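Drunddale Guest House: Bedroom Safety Check, Room 7
Inspected by: Magdalini Katsaros
Day: Sunday

1. Headboard. Dark brown wood, top rail secure. PASS

2. Bed frame. Bolts checked with hex key, one on the window side tightened by a quarter turn. PASS

3. Mattress. Label legible. No sag. PASS

4. Outlet beside bed. Faceplate tight, no scorch marks. PASS
Comment: Lamp cord is 3 feet, too short for the nightstand. Replace before September.

5. Smoke alarm. Sounded on test. Battery undated. ACTION
Comment: T. Vaughan to fit new battery and mark it.

6. Loose items on bed. Small articles on the plush blanket, including a dark green box or bottle with a white label band. Clear before stripping. ACTION
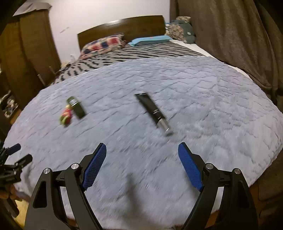
7. Pillows and spare bedding. Keep clear of the wall heater. Heaped bedding at the corner of the bed to be folded and shelved. ACTION

8. Door and exit route. Opens fully. Latch catches on first push. PASS

Result: open actions on 5, 6 and 7. Recheck by Trefor Vaughan.

Related items
Wall Heater Check, Room 7
Linen Closet Shelving
Stairway Lighting Log
Work Order 191: Lamp Cords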